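Ticket 3001
Subject: Control station box and motor capacitor, parts on hold
Opened by: Azra Kovačević, Dondescombe workshop
Assigned to: Wilmer Bermúdez, Likus parts desk
Opened: December 2021
Status: Waiting on parts

Azra Kovačević wrote:
Hello. I am writing about the dust extractor in our workshop at Dondescombe. When the operator pushes start, the motor hums and does not turn. After 15 seconds the overload trips. We wait 30 minutes, reset it, and the same thing happens. The start button has also become stiff, and twice it stayed in after I took my finger away.

I have isolated the machine and put a tag on it. Please tell me which parts I should remove and whether the whole station must be changed or only the button.

Wilmer Bermúdez wrote:
Hi Azra, thanks for the clear notes. A hum with no rotation is often the start capacitor, but please check that the fan spins freely by hand first. Leave the capacitor to your electrician, as it must be discharged safely before anybody handles it. For the station, I would like to know the condition of the cover before I quote. Is there any crack near the hole?

Azra Kovačević wrote:
The fan turns freely, I tried it with the belt off. Our electrician has discharged the capacitor and removed it from the motor. He measured it and the value is far under what is on the label, so he does not want to put it back.

He also took out the old button. The contact block behind it was full of fine dust, and I think this is why it was sticking. I put the cover back on with its screws so they would not be lost. I cannot find a crack in it.
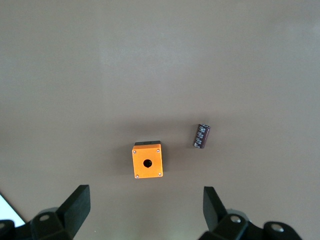
Control station box with the button out, and the capacitor.

Wilmer Bermúdez wrote:
Good, I agree the box can stay. I will quote one button with contact block and a sealing boot from Stoyanova, plus the capacitor. Please type the full capacitor label into this ticket, both the value and the voltage. Does 90 days on account still suit you?

Azra Kovačević wrote:
Yes, the same account terms please. I will copy the label tomorrow morning when the electrician is back in the workshop. Could you also include a spare boot? The grinding bench has the same kind of button and the dust there is worse.

Wilmer Bermúdez wrote:
Spare boot added. Ticket stays open until I have the label.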